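21/11/2020

Second evening of writing the rules again. I want to put down my thoughts before I sleep, because tomorrow I will remember only the half of them.

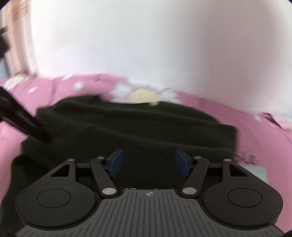

The version from March had 26 rules in it, and I was proud of it then. I printed it and put it on the inside of the wardrobe door, and for the first weeks I read it every time before I began. Later I stopped reading. I think a list of 26 is too long for a person who stands beside a bed with a tool in the hand and wants to begin. The eyes go over it and nothing stays. Today I tried to find which of them I really follow, and which I only like to have on paper.

The first one I keep without change. One folding is one recording. It starts with the jaws open and away from the cloth, and it ends with the jaws open and away from the cloth. Lendex writes this in their guide also, in very dry words, and I agree with each of them. When the start and the end look the same, the person who checks can cut and compare without asking me anything.

The second is about the hand. The free hand must not help. It sounds simple, but it is the rule that I broke most often in the first months. A sleeve slides away, and the left hand goes there by itself to catch it, as it would at home with the laundry. A robot with one arm cannot learn from this, it would see the sleeve come back by magic. I wrote it in March as "avoid using the free hand", and now I think that "avoid" is a weak word. In a rule, "avoid" means that you may do it when you are tired. I changed it to "must not". My old teacher of English would say that it sounds rude, but a rule is allowed to be a little rude.

Then comes the question of mistakes, and on this I spent most of the evening. The Lamont people say in their notes that a recording with a failed grasp should be deleted. The Gisten handbook says keep it, but mark it. For a long time I followed Lamont, because it was easier and the folder looked cleaner. Now I am more on the side of Gisten. If I close the jaws and catch only air, and then I go back and catch the hem properly, there is something useful in the going back. A machine which has seen only perfect grasps will not know what to do after a bad one. So the new rule is: keep it, mark it, do not start over in the middle. If the garment falls on the floor, stop and mark it as stopped. Do not pick it up inside the same recording.

I wrote that last sentence 4 times before I was content. First I had "please try not to pick it up", then "it is better if you don't pick it up", and so on. Each time I asked myself if a new person could understand it wrongly, and each time the answer was yes.

Knitted things should have their own part, I decided this also today. A shirt has edges, and the fingers know where to go. Knitwear is soft everywhere, it stretches when you lift it by one point, and when you let it go it does not lie as it lay before. In March I had one line for all the clothes, "grasp near the edge", and for knitwear it is not enough. What I have now:

Take more cloth between the pads than you think you need. A small pinch pulls one loop of the yarn, and this damages the garment and gives a bad example at the same time.

Lift slowly and keep low. It is better to drag a little over the bed than to lift high and let it hang.

Do not press the jaws down into the mattress. The sheet comes with the wool, and then you are folding two things.

I am not sure about the last one, if it should be in the knitwear part or in the general part. The sheet can come with a shirt too. But with wool I do not feel it in the fingers so quickly, so for now it stays there.

About the starting position I have changed my opinion completely, and it costs me something to admit it. In spring I arranged each garment before I started, almost flat, with the sleeves to the sides. I thought this was order. When Tistarlow sent back their remarks on my first set, they wrote that every piece began too tidy, and that in a real home the clothes are thrown down and not arranged. I was a bit offended for a day. Then I looked through the recordings again and saw they were right. The new rule is to drop the garment from the height of the waist and leave it as it falls. No correcting, no turning it so that the label is hidden, no pulling it to the middle if it is still on the bed.

One thing from this I had to think about longer. If I choose which drop I like and repeat the others, I am arranging again, only in a slower way. So I added: the first drop counts. I like this rule because it is short.

Next, the checks before the work. I had 9 of them in the old version, and I kept those which have saved me at least one time. Wipe the finger pads with a dry cloth. Open and close the jaws fully, and listen. Look at the pins, if one is coming out. Make sure there is free space in the storage. The others were only there to look serious, for example the one about writing down the temperature of the room. I wrote it down for weeks, and no one asked for it, and I also never looked at it again.

I keep the rule about private things, and I moved it to the top of the list. No letters, no medicine boxes with a name, no photographs of family, no screens. Before, it was number 19, as if it was a small thing. It is easy to forget in a bedroom, because you don't see your own things any more when you live with them. I added that one should check also behind, where the tool may turn when the arm gets tired. If something private was recorded, the whole recording goes away, even when the folding was good. Here I don't accept "keep and mark".

The total is now 509 recordings, counting the old tidy ones. I was asking myself if I should take the old ones out. They were made under other rules, and to mix them without a note would not be fair to whoever uses them. To throw them out seems a waste — there are many good grasps inside. My decision for the moment is to put the version of the rules in the notes of each set, and to let the others choose. It means an evening of boring work. It should have been done from the start, and so this becomes a rule as well: every set carries the version it was made under.

I must be careful not to come to 26 again. I count 14 now, and I would like to finish with 2 pages in large letters, which can be read from a step away. Small letters were a mistake on that wardrobe door, I had to lean in with the tool still in my hand.

What is still open: how long a break should be. I have a feeling that my foldings become lazy toward the end of an hour, I close the jaws too early and I let go too high. But a feeling is not enough for a rule. I will mark the time on the next sets, and then compare the first ones of the hour with the last ones. Also open is what to do about a garment that is inside out. Gisten says nothing on it. Lendex says to turn it before recording, and this does not go together with the first drop. I lean to leaving it inside out and folding it so, as many people do at home.

My wrist is a little sore on the thumb side. I should write a rule for that too, but I am too tired to find the words tonight. Tomorrow I print the new pages and take the old ones down from the door.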